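Heather Cosgrove was diagnosed with aplastic anemia in February, after a routine blood test showed a platelet count far below normal. A marrow biopsy confirmed the result. Her absolute neutrophil count was under 500 per microliter, which met one of the criteria for severe disease.

Cosgrove has no siblings, so the transplant team at the Bárány Clinic in Jerville went straight to the registry. The first search returned 2694 potential donors. Typing at higher resolution reduced that list to four, and two of them were available for collection.

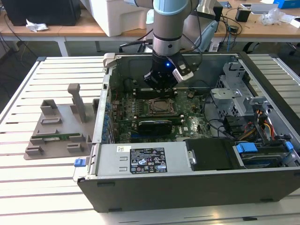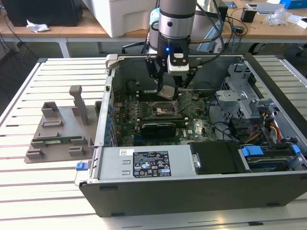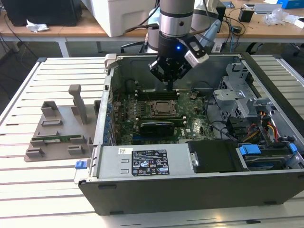
A robot arm over an open desktop computer case on a slatted worktable.

While the donor was being cleared, Cosgrove received platelet transfusions and cyclosporine. Veronika Szekeres, the hematologist in charge of her care, said the main concern in that period was fungal infection.

"A patient with so few neutrophils can go from a mild fever to sepsis in hours," Szekeres said. "We treat the fever first and look for the cause afterward."

Conditioning consisted of fludarabine, cyclophosphamide and low-dose radiation. The marrow was infused through a central line the day after the last dose. Cosgrove remains on cyclosporine, and her next chimerism test will be done at the clinic.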